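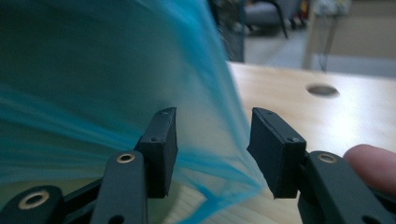
Hornomthorpe is back on Skindeo in the US as of this week, and the episode order is wrong again. Thread on what's wrong, what was fixed, and which version to watch if you're starting from scratch. Mild spoilers for season two, none for the finale.

Background for new people. Hornomthorpe is a British drama set in a harbor town on the east coast. Four seasons, 22 episodes. Seasons one and four have five each, two and three have six each. Any listing that gives you a different total is counting the recap special or has split the finale in half.

The premise: the cannery and the container port share one hiring office after a merger, and the two workforces hate each other. Most of the first season is set in that office. The police story everyone remembers doesn't begin until the last scene of episode three.

There are two cuts in circulation. The broadcast cut is what aired in the UK. The export cut was made by Emport, the overseas distributor, to fit a slot with commercials. Emport didn't reshoot or redub anything. It trimmed scenes and moved some of them.

The trims run between 3 and 5 minutes per episode. That doesn't sound like much. In season one it's mostly establishing shots and people walking to cars, and I wouldn't tell anyone to avoid it on that account.

Season two is different. The export cut takes the kitchen scene between Carol and her brother out of episode two and puts it in episode four. In the broadcast cut she knows about the loan before the hearing. In the export cut she doesn't, so her testimony reads as a mistake. It was written as a lie.

Every later scene between those two depends on her having lied. Season three has a whole conversation on the ferry that makes no sense if you saw the export version first. I get a message about that conversation every couple of months.

Now the Skindeo listing. When the show first went up in March, season two was the export cut with broadcast episode titles. The titles and the synopses didn't match the content from episode two on. I reported it, and so did a lot of other people.

The listing was pulled and came back with a note reading "Updated May 27, 2022." The note doesn't say what was updated, so I went through season two and spot-checked the rest.

Fixed: season two is now the broadcast cut. The kitchen scene is in episode two. The missing end credits on episode six are there. Audio sync on the ferry episode is also corrected.

Not fixed: season three, episodes four and five are swapped. You can tell within a minute. Episode four as listed opens with Danny's arm in a cast, and he breaks it at the end of the one listed after it. Watch 5 and then 4.

Also not fixed: the recap special is filed as season four, episode one. It's a clip show with narration. Skip it if you're watching straight through. It gives away the identity of the night clerk in its opening narration, before any clip has played.

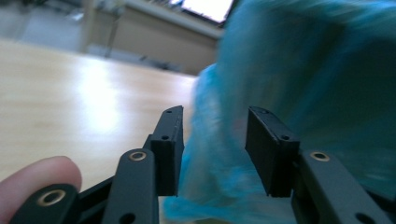
Wooden tabletop, black gripper jaws, something blue and fuzzy.

Subtitles. The English track on seasons one and two follows the dialogue closely. On three and four it's a shortened track, and the dialect lines are paraphrased into standard English. "Get gone" becomes "please leave." Meaning survives, tone doesn't.

There's a second track labeled English (SDH). It's the better one for all four seasons, including the dialect. Turn it on by default if you have any trouble with the accents. It also names songs when they play, which the plain track does not.

Picture. Season one was finished in standard definition and upscaled. Faces look a little waxy in low light, mostly in the hiring office at night. Seasons two through four are native HD and look fine. No setting on your end will improve season one, so leave the sharpening off.

Aspect ratio is correct throughout. I mention it only because the Nadar discs cropped the top and bottom of season one, and people who own those have asked whether the stream does the same. It doesn't.

On the Nadar discs generally: out of print, region-locked, broadcast cut for all seasons, episodes in the right order. If you have a region-free player and find a used set, the only real drawback is that cropping. The commentary on the season three opener is good on how the dock scenes were lit.

Music. Two songs were replaced for streaming. The pub scene in season one, episode two has a generic instrumental in place of the original track, and so does the wedding in season four. The discs have the originals. The wedding is the bigger loss – the lyrics answer a line from the toast.

Recommended order on Skindeo as it stands today:
Season one as listed.
Season two as listed.
Season three: 1, 2, 3, 5, 4, 6.
Season four: skip the item listed first, then continue as listed.

A few replies, combined here.

Armindo Torres asked if the export cut has anything the broadcast cut lacks. Yes, one shot. At the end of season two Emport's version holds on the closed office shutter for a few extra seconds before the credits. I assume it was padding to hit a running time. It's a nice shot.

Several people asked if the night clerk storyline was planned from the start. I don't know. The clerk is visible in the background of the first episode, in the correct uniform, played by the same actor. That's consistent with planning and also consistent with rehiring an extra.

Someone asked about a fifth season. None was made. The page listing one is a fan site, and it says so in small print at the bottom.

Someone else sees the export cut of season two even now. Check whether you downloaded it before the update. Old downloads don't refresh on their own. Delete them and download again – the new file for episode two is noticeably longer.

For people in Canada: the listing there is separate and I can't check it. Two readers tell me season three is in the right order and season two is still the export cut. Test it with the kitchen scene. If you reach the end of episode two and Carol hasn't been in her brother's kitchen, you have the wrong version.

I've reported the season three swap and the misfiled special through the help form. Got the automatic reply for both. If the order changes I'll add a post to the end of this thread, so check there before you use the list.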